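Callik Evening Classes, Abernathy
Family Service Histories
Notes for Session 3: Discharge Papers and What to Do With Them

Welcome back, everyone, and thank you for the wonderful stack of photocopies you brought last time. I read every one of them (37 pages, with a pot of tea) and I have written on most of them in pencil, so please pick yours up at the front table before you sit down. A few of you asked whether we would get to the discharge paper soon, and yes, tonight is the night! We have the usual 90 minutes and I will do my best to leave the last part free for your own families.

For anyone who missed the last session, we talked about listening to a relative before you go digging in boxes. Keep those interview notes nearby. You will want them tonight, particularly any place names or unit nicknames you wrote down without knowing what they meant. 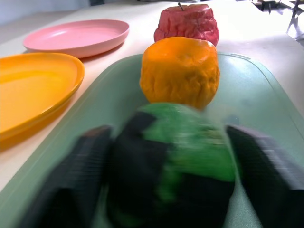 1. What a discharge paper is

When a person leaves the military, they are given a paper that sums up their time in uniform. For people who left from 1950 onward, it is usually the one called the DD Form 214, and most veterans just call it "my 214," with the numbers said as two-fourteen. Before that the branches had papers of their own, with different names and different layouts, so if your grandfather came home from the Second World War please don't go hunting for a 214 with his name on it. His will look quite different, and we will spend most of the June meeting on those older ones.

The 214 itself changed over the years too. The boxes moved, some were renamed, and a box number that holds one thing on your uncle's copy may hold something else on your cousin's. Read the printed label in each box and pay no attention to the number when you compare two papers side by side. I learned this by getting it wrong in front of my own aunt.

2. Reading it slowly

Start with the plain facts: full name, branch, date of entry, date of separation, and place of separation. Copy them onto your worksheet exactly as typed, spelling mistakes and all. If the name is spelled wrong on the form, write it wrong on the worksheet and put the right spelling underneath in parentheses. You may need the wrong one later when you search an index.

Next comes the job, which is given as a code and often a short title. The codes differ by branch and they changed over time, so look yours up in a list from the right years. A title such as "supply clerk" can sound dull until you sit down with the person and hear what a supply clerk did all day. Ask!

Then there is the list of medals, badges and ribbons. Some of these are given for a particular act, some for serving in a certain place during certain dates, and some for skill with a weapon. Abbreviations are everywhere and they are not always the same from one typist to the next. Write down what is on the page first and spell it out second, in a separate column.

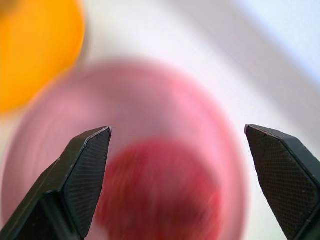 Two black gripper fingers with a wide gap between the tips.

3. When something seems to be missing

This comes up in every class. A father remembers being told he had earned something, and the paper says nothing about it. There can be plenty of reasons. Orders were sometimes written after a person had already gone home, and sometimes they never caught up with the file. Unit awards may have been approved years later. And memory does wander a bit, bless us all, so go gently and don't promise anybody a medal across the kitchen table.

What you can do is gather. Letters home, a photograph with a date on the back, a copy of orders folded into a Bible, a newspaper clipping: put them in one folder and make a simple list of what is in it. Never mail an original. A veteran, or the next of kin if the veteran has died, can ask for a copy of the service file and can ask for the record to be looked at again. The office of your own member of Congress can also ask an agency about a case, and that office will want a signed privacy release before it does anything at all.

A word about the 1973 fire. A great many Army and Air Force personnel files were lost in the records center near St. Louis that summer. If you get a letter saying the file was likely among them, please don't give up. Final pay records, unit reports and papers kept by the county can fill in a surprising amount. Many veterans filed a copy of their discharge at the county courthouse when they came home, so telephone the one where he lived at the time, which may not be the one where he was born.

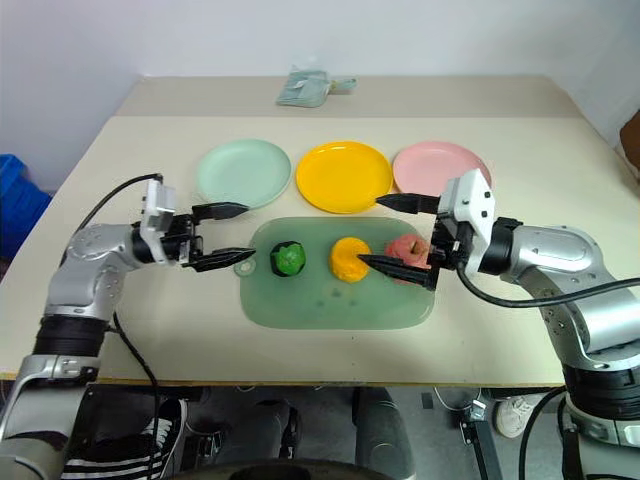
By the course instructor, Family Service Histories | Posted Nov 7, 2020

4. Keeping the papers safe at home

Older discharge papers often carry a full Social Security number, so treat them the way you would treat a bank statement. Cover the number before you make a copy for a cousin, and please don't post a photo of the whole page online, however proud you are. Be proud of the other parts.

Take the paper out of any sticky photo album if it will come away easily. If it won't, leave it alone and copy it right there on the page. Use a plain acid-free folder, no tape, no paper clips, and keep it somewhere you would be comfortable sitting yourself. Attics are too hot and basements are too damp.

5. Homework

Fill in the Zerkex worksheet, front side only, for one relative.

Write out every abbreviation you find, and circle the ones that beat you. We'll work through them together.

Bring one question you would like to ask your veteran, or would have liked to ask.

Next time we meet in Room 14 of the Wultico Building, down the hall from our usual spot. The door sticks, so give it a good push.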